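Siv Løken
2018-10-23

The 309 bus from Kirkbridge to Herkeck has a new schedule. I have now lived under it for three weeks and I have some remarks. Thread.

The old schedule was simple. The bus left at ten past, or it left at twenty past, and you found out which by standing there. We had all made our peace with this.

The new schedule has been "optimized." There's a leaflet. It has a picture of a woman laughing on a bus. I've ridden the 309 for years and the only laughter I've heard was Valter Rustad getting off at the wrong stop, and that was more of a bark.

Big change number one: it now goes through Brekke. Brekke is a very nice place with a duck pond and a hardware store, and it lies in exactly the opposite direction from Herkeck. The bus goes in, does a slow lap of the pond and comes back out past the same mailbox.

I've gotten to know that mailbox. It needs a new hinge.

Number two: the ride used to be short enough that I could stand the whole way and feel good about myself. It now takes 33 minutes longer. I've started bringing a book. I've started bringing a second book, for when the first one turns out to be about Norwegian fishing policy.

(It was a gift. Stellan Solberg gives everyone the same book. If you know Stellan you have the book.)

Number three is the connection. The leaflet promises a "seamless transfer" in Herkeck to the train. The train leaves at 8:14. The bus pulls in at 8:15. You get a really good view of the train.

Maj-Britt Björklund, who used to teach me math and is still disappointed, wrote to the bus company to point out that 15 comes after 14. They thanked her for her engagement.

She wrote again. They thanked her for her continued engagement.
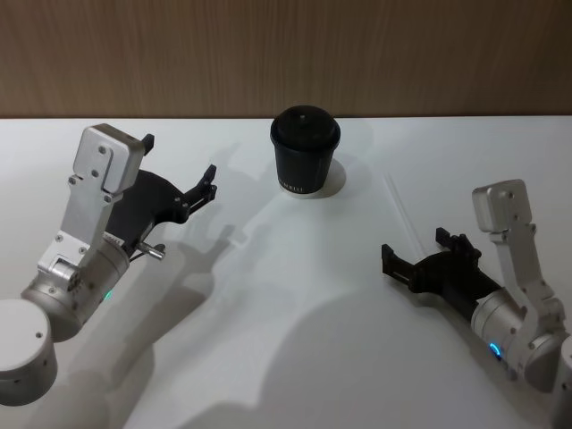
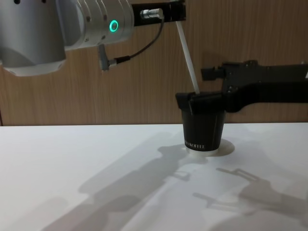 Black cup with its lid on in the first one, green light in the second.

Anyway, the app. Of course there's an app. It's called Kereo and it tells you where your bus is. Yesterday it told me my bus was in the duck pond.

I don't think it was in the duck pond, but it was late enough that I started to wonder.

Kereo also has a points system. You get points for every trip, and at 3000 points you get a free trip. I did the math on the way to Brekke, and I'll be eligible in my late sixties.

You also lose points if you don't ride for two weeks. Joar Engström went to see his mother in October and came back to a balance of zero and a message saying they'd missed him.

To be fair to the new schedule, and I've been asked by my sister to be fair: the evening bus is better. There used to be one at 6:40 and then nothing until you'd aged visibly. Now there's one at 7:25 too. I took it last night. I had the whole back row and the heat was on.

The heat was also on in August, so I'm not giving full marks for that.

And the driver on the evening one waits if he sees you running. He'll even flash the headlights so you know you can slow down. That isn't in the leaflet anywhere. I'd have put him on the front.

What I want is small. Run the morning bus two minutes earlier. I'd get up two minutes earlier for that. I'd skip toast.

Or skip the lap around the pond on the way in and do it on the way home, when people have time for ducks.

Maj-Britt is drafting letter number three. She's asked me to check it over for tone. The tone is math teacher. I'm leaving it alone.

Update: bus company has replied to this thread. They've thanked me for my engagement and sent a link to the leaflet.

Update again: Valter says he likes the Brekke detour because he needed screws anyway.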